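Tema 4. Misiones de asesoramiento militar y reforma de la defensa

Apuntes de clase, segunda parte. Se recomienda leer antes el texto sobre acuerdos de estatuto de fuerzas que está en la carpeta del curso.

4.1. Qué entendemos por asesoramiento

En la clase anterior vimos la diferencia entre una alianza y un acuerdo de cooperación. La alianza contiene una obligación de defensa mutua. El acuerdo de cooperación, en cambio, solamente permite ciertas actividades: formación, maniobras comunes, intercambio de oficiales, mantenimiento de material. El asesoramiento militar pertenece casi siempre a este segundo grupo.

Llamamos asesor a un militar o a un civil que trabaja dentro de la institución del país receptor, sin ocupar un puesto en su cadena de mando. Esta última condición es importante. Si el extranjero puede firmar órdenes, ya no estamos hablando de asesoramiento, aunque el documento lo llame así.

Hay que distinguir también entre instructor y asesor. El instructor enseña una materia determinada durante un tiempo corto (tiro, primeros auxilios, lectura de mapas). El asesor acompaña a una oficina o a un jefe durante meses, y su trabajo se mide mucho peor.

4.2. Niveles

Nivel táctico: se trabaja con compañías y batallones. Los resultados se ven pronto, pero se pierden también pronto cuando la unidad cambia de personal.

Nivel operacional: estados mayores regionales, planificación, logística. Aquí aparecen los problemas de idioma, porque los documentos se redactan en una lengua y se discuten en otra.

Nivel institucional: ministerio, presupuesto, recursos humanos, inspección. Es el nivel más lento y el que menos atrae a los países donantes. Un sistema de nóminas que funciona no sale en los periódicos.

4.3. Caso para trabajar en clase: la misión Wadmont

El caso se encuentra completo en el dossier. Resumo lo necesario para seguir la explicación.

La misión Wadmont se instaló en la guarnición de Proltport con 77 asesores, repartidos en 11 equipos. El mandato hablaba de «acompañar la reforma del ejército de tierra», una fórmula tan amplia que cada equipo la interpretó de manera distinta. Cuatro equipos se dedicaron a la logística; los demás trabajaron con las unidades de infantería. El ministerio no recibió ningún equipo permanente.

Durante el primer periodo pasaron por los cursos 3314 soldados y suboficiales. La cifra aparece en todos los informes y conviene leerla con cuidado. No dice cuántos terminaron el curso, ni cuántos seguían en su unidad un año después, ni si el mismo soldado fue contado dos veces por asistir a dos cursos.

El contrato de mantenimiento de vehículos se dio a la empresa Ekinci, con un almacén de repuestos en Seltby. Este punto produjo más discusión que todo el programa de formación. El ejército receptor pagaba una parte de los repuestos, pero no tenía acceso al inventario. Cuando los vehículos quedaban parados, el jefe del batallón no sabía si debía reclamar a su ministerio, a la misión o a la empresa. 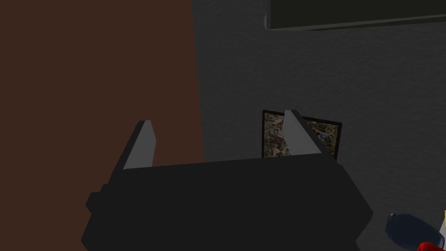
Seltby comentó en el foro del curso que el problema del inventario le parecía secundario, y que lo grave era el mandato: si el texto no nombra al ministerio, ningún equipo tiene autoridad para pedirle nada, y entonces el contrato de los repuestos solo repite el mismo defecto en pequeño. Pedía además que se comparase la duración del mandato con la duración normal de un destino de oficial en el país receptor.

La comparación es útil y la haremos en la sesión práctica. Sobre lo primero, estoy de acuerdo en parte. Un mandato más preciso habría ayudado, pero conocemos misiones con mandatos muy detallados que tampoco entraron en el ministerio. El acceso depende igualmente de la confianza política, y esta no se crea con una cláusula.

4.4. Cómo leer un mandato

Cuando tengan delante un texto de este tipo, busquen los puntos siguientes:

- Quién invita y con qué acto jurídico (carta, tratado, ley aprobada por el parlamento).
- Qué verbos se usan. «Formar», «asesorar», «acompañar» y «apoyar» no obligan a lo mismo.
- Si los asesores pueden salir con las unidades fuera de los cuarteles.
- Qué jurisdicción se aplica en caso de delito o de accidente.
- Quién paga el material y quién es su propietario al final.
- Cómo termina la misión, y con cuánto aviso.

El último punto falta con frecuencia. En el caso Wadmont el aviso de retirada estaba fijado en un anexo que no se publicó hasta marzo, cuando la negociación de la prórroga ya había empezado.

4.5. Críticas habituales

Una primera crítica dice que el asesoramiento crea dependencia. El ejército receptor aprende procedimientos pensados para otro presupuesto y después no puede mantenerlos. Otra crítica viene de los estudios sobre relaciones civiles y militares: formar mejor a los soldados sin reforzar el control parlamentario puede aumentar el peso político del ejército. Ambas se tratan en la lectura obligatoria, aunque con ejemplos bastante antiguos.

Trabajo para la próxima sesión

Redactar una página sobre el mandato Wadmont. Hay que proponer un cambio en un solo artículo y explicar qué actor se opondría a él. No se aceptan textos que resuman el caso. La entrega se hace en la carpeta del grupo, antes de las 11 de la mañana del día de clase.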